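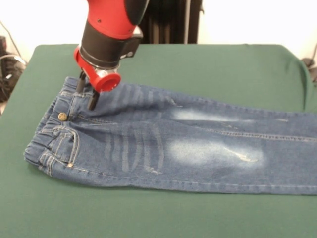

Jeans on the green cloth, gripper at the waistband.

Tevorar Garment Cell - planning and budget notes

Status: draft, updated 25 Dec 2018
Maintained by: the Tevorar group, Niltinton site

What is in this folder

These files collect the equipment planning for the second garment cell. The first cell is running in Niltinton and the second one should be ordered in January, if the budget is approved. The folder contains the item list, the quotations we received until now, and the open questions. The recordings from the first cell are kept in a different place and are not described here.

Files

items.csv - one row per item, with supplier, quantity, unit price, delivery time
quotes/ - the quotations as we received them, one folder per supplier
spares.csv - parts we want to have on the shelf from the first day
open.txt - questions without answer, please add yours at the end

Columns in items.csv

item - short name, the same name as on the quotation
group - arm, gripper, table, cable, camera, garment
supplier - Garrido, Tedari, or "local" for things we buy in a shop in town
qty - for one cell only. If you plan two cells, multiply it yourself
price - without tax and without transport
state - asked, quoted, approved, ordered

If the price is empty, we did not get a quotation yet. Please do not write a zero there, the sum at the bottom will look too good.

What we learned from the first cell

Arm. It takes the biggest part of the money and it is the part we discussed least. We will take the same model again, so the mounts and the programs can be shared. Garrido gave us the same price as before, but transport is now a separate line.

Gripper. Two parallel fingers are enough for jeans and other heavy fabric. The difficult place is the waistband near the metal button, where the layers are thick and the fingers need a good grip. We want 2 spare sets of fingers for each cell. In the first budget we had none, and the waiting time was longer than we expected.

Table and cloth. A smooth matte cloth is good for us, dark green or a similar color. Blue denim is easy to separate from it. Order the cloth larger than the table, it must hang over the corners. The first budget had one cloth only. Now we plan one for use and one for washing.

Garments. This was forgotten completely the first time. We need 20 pairs of jeans, children's sizes included, with different washes and some with faded or frayed areas. Second hand is fine and the limit is 100 dollars for the whole lot.

Cables. Tedari offers a set with fixed lengths. Measure before you order - the path from the controller to the arm is longer than it looks on the drawing.

Small parts. There is a reserve of 500 dollars for screws, clamps, tape and curtain material. It is not for garments.

Not included

Work hours, floor space, electricity, and the computer for storage. These come from the general budget of the site.

Open points

Is the fixed camera mount bought or made by us? Garrido has one, but it is made for a different table height.
Can Tedari send the cables together with the arm, to pay transport only once?
Who signs for the goods if they arrive during the holidays?

How to change something

Edit the csv, write the reason in the last column, and put the new quotation in the quotes folder with the old one. Do not delete old quotations, we need them to compare.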